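拼布入坑一年多的碎碎念，想到哪写到哪，会很长，慢慢刷。

1
先说结论：拼布太好玩了！！我从一个连扣子都要拿去楼下缝的人，变成了周末抱着一堆碎布头不肯出门的人。最近刚把手上最大的一床被面拼完，人还在兴奋里，趁热把这一路攒的东西倒一倒。会讲布、线、裁、拼、压、绗、包边，也会讲我踩过的坑，坑比较多。

2
这床用的图样叫Halás，是Junine出的一张老图样，星星套方块，方块再套星星。一共268片布。我第一次数完裁片清单的时候把纸放下去喝了杯水，回来又看了一遍，还是268。当时就想，完了，这我一定要做！

3
Halás好看在哪里呢，远看是很规整的一格一格，走近了星星的角会从一格伸到隔壁那格去，有种布在偷偷拉手的感觉。配色要是选得好，眼睛会自己去找那些斜线。我铺在地上以后绕着它走了好几圈，从每个方向看都不太一样。

4
讲布。新手买布最容易犯的毛病就是只买“好看的”。我第一批布全是大花，每一块单独拿出来都美得不得了，拼到一起像一锅粥。后来才明白要有大花、小花、近似素色的底、真正的素色，还要有一两块丑布。丑布非常重要！那种放在架子上谁都不想多看的芥末绿、灰紫，切成小三角夹在中间，整床被子忽然就有了骨头。

5
我现在的素色基本都用Cliltton的。手感偏干爽，裁的时候不跑，熨斗一压折痕就很听话。颜色不算多，但是灰调特别全，暖灰、冷灰、带点绿的灰、带点红的灰，摆一排能看一晚上。唯一要抱怨的是同一个色号不同批次会有一点点差，所以做大件的话一次买够，别学我中途补布，补回来那块在白天看着像另一家人。

6
布到手要不要先洗，这是拼布圈的千年话题，甜咸豆腐脑级别的。我的立场是：洗！尤其是深色、红色，还有来路不明的碎布包。先过一遍水，缩的缩了，掉色的也让它在这里掉完。红布我一定分开下水，旁边丢一块白色的旧布进去试色，白布出来要是粉了，就再来一轮。不洗派的理由我也懂，新布上浆挺括好裁，洗完软塌塌的。那就洗完喷点浆再熨，又回来了。

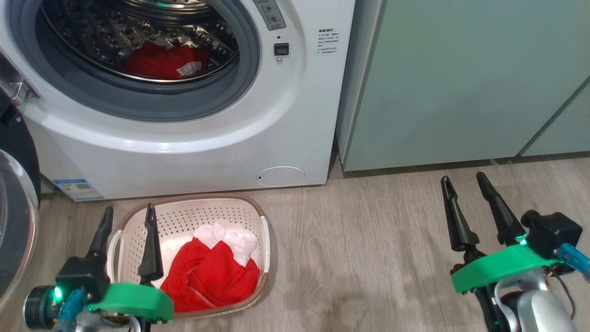 7
洗好别等到干透！半潮的时候顺着布边轻轻拉一拉，把布纹理正，然后直接上熨斗。完全晒干再熨的话，有些死褶喷多少水都赖着不走。我有一块靛蓝小碎花就是忘在晾衣架上吹了一整天，中间那道褶到今天还在，最后裁的时候只好绕着它走。

8
布边会毛，毛到怀疑人生，捞出来一团线缠在一起像鸟窝。解决办法是下水前把四个角各剪掉一个小三角。就这么一剪，毛边少一大半。这个小窍门是我在一本很旧的手工书的页脚看到的，字小得要命，看到的那一刻我差点拍桌子，怎么不放在封面上！

9
讲裁。轮刀、裁垫、厚尺，三样买好的，别的都可以将就。刀片钝了立刻换，别心疼。钝刀会让人用力，用力尺子就滑，尺子一滑，布歪了还算走运。我左手食指有一道小疤，来历就不展开了。

10
裁之前叠布，最多叠四层。网上有人叠八层刷刷刷裁得飞快，我学过一次，最底下那层和最上面那层差了快一根线香的粗细。拼的时候每一片都差一点点，拼到第三排，星星的尖尖全没了，变成一堆圆头圆脑的海星。（也挺可爱，但那天我笑不出来。）

11
裁好的片一定要标记！我用的办法是一种裁片一个小夹子，夹一张纸条写编号，装进点心盒子。喝茶的时候翻一翻盒子，就跟小时候翻糖纸一样快乐。顺便说，点心盒子是最好的拼布收纳，扁、有盖、摞得起来，还有理由多吃点心。

12
讲线。我以前觉得线嘛，能缝就行。后来换了Vimel的细棉线，3000米一大卷，才知道原来缝份可以压得那么平。线细了，布翻过去的那一点点厚度就小，268片累积下来差别大得吓人。一卷用了好几个月都没见底，每次换底线的时候看着那一大坨都特别安心，像冬天家里囤了米。

13
颜色不用每块布都配。浅布用米白，深布用中灰，深浅相接的地方也用中灰，基本看不出来。我只有一个心头好，Vimel的301号，一种灰里透一点豆沙的颜色，放在哪块布上都像是本来就长在那里的。用它包边的时候我忍不住对着窗户看了很久。

14
讲缝份。拼布里有个说法叫“少一根线的四分之一英寸”，意思是缝份比标准再窄一丝丝，因为布翻折的时候会吃掉一点。一开始我觉得太玄了，一根线能有多大事！结果第一块抱枕套拼完，比图纸小了整整一圈，芯子塞进去鼓得像个馒头。

15
正确做法是先拿三条碎布试缝，熨平，量中间那条。准了，就在缝纫机台面上贴一条厚胶带当挡边，然后谁也别碰它。换针、换线、换压脚以后都要重新试。听起来很烦，做起来泡一杯茶的功夫。

16
链式拼接是我最爱的环节！一对一对地喂进去，中间不剪线，针一直走，后面就拖出一长串小布片，挂在桌子边上像晒豆角，像彩旗，像过年。我会专门放有节奏的歌，踩着拍子往前送。Halás里的小三角对子就是这么做完的，那个下午过得飞快，抬头天都黑了。

17
但是！链式拼接之前一定检查正反面和方向。我有一串旗子做得特别长特别得意，拿去熨的时候发现全部拼反了。全部。拆线器陪我听完了整整一部评书。

18
说到拆线器，别买最便宜的。好的拆线器尖头很细，那颗小珠子在下面护着布，顺着一推，线就开了。隔三四针挑断一针，翻到背面一抽，整条线就出来，布几乎不受伤。我现在拆线的手艺比缝线的手艺要好，这个话听着心酸，其实还挺骄傲的。

19
讲熨。“熨”和“压”是两件事。熨是来回推，压是放下去、提起来。拼布要压！尤其是斜裁的边，一推就变形，三角形会被推成一片鱼鳍。我现在压之前会先把缝好的片合着压一次，让线沉进布里，再打开压第二次。多一道手续，平整度上一个台阶。

20
缝份倒向哪边，也是学问。一般倒向深色那边，浅布底下就不会透出一道影子。要是两条缝要对上，就让它们一左一右倒，手指一捏会感觉咔嗒一下扣住了，特别爽！我第一次捏到那个“咔嗒”的时候一个人在屋里喊了一声。到现在每捏到一次还是高兴。

21
Halás有几个地方是八片布的尖角挤到一个点上的，背面会鼓起一个小硬包。解法是把缝份里那几针拆掉，让每一片都顺时针倒，中间就会开出一朵小风车。背面！一朵小风车！以后铺上棉和底布就再也看不见了，所以我每朵都多看了两眼。

22
讲精神状态。拼到中段是最难熬的，开头的新鲜劲没了，完工又还远得很，桌上全是长得一样的方块。我的办法是在墙上挂一块旧绒布，拼好一块就贴上去，棉布会自己粘住。每天睡前看一眼墙，今天比昨天多了一块，就能接着干。

23
绒布墙还有个好处，退后几步，眯起眼睛看，颜色太跳的那块立刻就蹦出来。戴眼镜的朋友直接摘眼镜，效果更好！我眯着眼睛换了三次位置，最后把一块橙色从正中间挪到了左下角，整床被子一下子安静了。

24
做这床的时候顺手把步骤整理成了一份小册子，自己打印、自己装订，给想跟着做Halás的朋友用。写步骤比拼布难多了！我以为写得清清楚楚，第一版发出去，收到的问题比步骤还多。“然后翻过来”，翻哪个？往哪边翻？翻完正面朝上还是朝下？我自己回头看都看不懂。

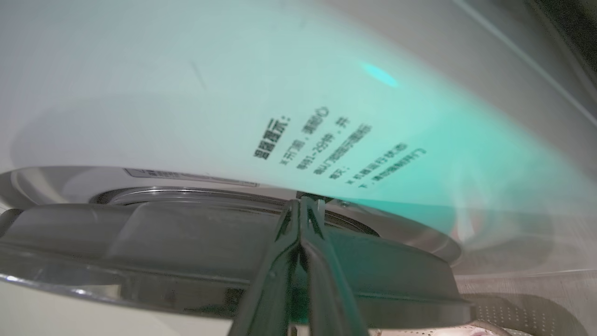
25
拼布的说明书最容易漏掉的就是“停”。什么时候该停下来等一等，老手的手自己知道，写的时候就跳过去了。比如喷了浆要等它吃进布里再压，压完要等布凉了再挪，趁热一拎就变形。改第二版的时候我老想起机器上印的那种“温馨提示”，白底黑字短短几行，等待1-2分钟啦，别强行开门啦，写得一点都不花哨，可是该等的地方明明白白告诉你等。我就照这个路子，在小册子里每个该停的地方单起一行，只写等多久、等的时候别干什么。第三版发出去以后，问我“为什么我的三角歪了”的人一下少了好多！

26
另外学到一件事：警告要放在动作前面。“剪开，但注意别剪到缝线”，等人读到后半句，剪刀已经下去了。改成“缝线留着别碰。剪开”，一个字都没多，救了不知道多少块布。

27
图也要画。我画画很差，但是哪怕是两个歪歪的三角形加一个箭头，也比一大段话强。正面画点点，反面留空白，全册统一，在第一页就说清楚。还有左撇子的朋友提醒我，裁布那页全是右手方向，我马上补了一页镜像的。谢谢提醒！我完全没想到过。

28
讲铺棉。三明治结构：底布、棉、面布。底布要比面布大一圈，别抠。我用胶带把底布反面朝上贴在地板上，绷到平，别绷到紧，紧了的话一撕胶带它就往回缩，背面全是小褶子。然后铺棉，然后面布，从中间往外捋。这一步膝盖会很痛，垫个东西，真的。

29
固定三层有人用喷胶，有人用别针，有人手缝粗线。我是别针派，弯别针，一个拳头的间距别一个。一盒100枚，我以为绰绰有余，别到一半就见底了，半夜坐在被子中间到处找能用的东西。最后有一角是用粗线疏缝的，反而那一角最平！下一床打算全用粗线试试。

30
讲绗缝。我用家用小机器做的，没有长臂机。大被子塞进小机器，感觉就像把一床被子塞进一个信封。诀窍是从中间开始，把不缝的部分卷起来，桌子左边再拼一张桌子托住重量。被子只要往下坠，针脚就会变密变歪，托住了就顺了。

31
走线我选了最简单的：贴着接缝旁边走直线，再在星星中间走一圈。自由曲线我也练过，练了一沓废布，线条像蚯蚓喝醉了。不过真的很好玩，压脚一换，布想往哪走就往哪走，像拿针在画画。建议大家都去试一次，拿废布，别拿正经布！

32
如果你也在练自由曲线，先用铅笔在纸上画，一笔不断地画。画熟了手就有记忆，上了机器不用想。我现在打电话的时候随手画的都是绗缝图案，便签本上全是圈圈绕绕的小石子和羽毛。

33
讲包边。我的心头好环节之二！布条斜着接，接头那里的厚度就散开了，摸不出来。正面机缝，翻到背面手缝。手缝包边适合天冷的晚上，被子盖在腿上，一边暖和一边缝，缝到后面都舍不得缝完。转角那个四十五度的小折，折对了的时候会自己立起来一个尖，漂亮得很。

34
收尾那几针是在星期六缝的，外面下雨，屋里开着灯。线头埋进棉里，剪掉，摊开。我就坐在地上看着它，摸摸这块，摸摸那块，每一块都记得是什么时候裁的，那块丑丑的芥末绿还是最抢眼，爱它。

35
做完洗第一遍！很多人不敢洗，我也紧张得要命，放了吸色片，冷水，最轻的档，晾的时候平摊。洗之前是挺括的一张面，洗完棉缩了一点点，每一条绗缝线旁边都起了细细的小皱，一下子就像用了很多年的旧被子，软乎乎的。拼布人管这个叫皱褶的魔法，我完全同意。

36
几个常被问到的，集中答一下。
做这么大一床难不难？单个步骤都不难，就是步骤多。
没有缝纫机能不能做？能！手拼有手拼的味道，先从六角形纸样开始，随身带一小包，等车的时候都能缝几针。
旧衣服能不能用？能，衬衫特别好，领子下面那一大片后背最划算。牛仔布和薄棉布别混着来，厚薄差太多会打架。

37
还有问预算的。布最花钱，工具是一次性的。想省的话去翻零布筐，我那块最喜欢的灰底小叶子就是零布筐里刨出来的，只剩窄窄一条，刚好够做四颗星星的中心。刚好够！裁完剩下的那点还不如一张书签大，我也留着，真的夹在书里当书签了。

38
不建议新手第一床就做Halás哦，我是脑子一热。建议先做杯垫，然后餐垫，然后抱枕，然后宝宝盖毯那么大的小被。杯垫一个晚上就能做完，做完马上能用，热茶往上一放，那种得意，值得每个人体验一次。

39
下一床已经在想了，想做全素色的，只用Cliltton那一排灰，加一条窄窄的红。包边还用301，谁也别劝我换。图样在Junine的老目录里挑花了眼，有一张像瓦片的，有一张像水波的，来来回回翻了好几晚。

40
小册子第三版还有两处要改，一处是铺棉那页的图箭头画反了（有人照着做了，对不起！！），一处是包边长度的算法写得太绕。改好再发。想看瓦片还是水波，回复里跟我说，顺便把你们家的丑布也晒出来让我看看！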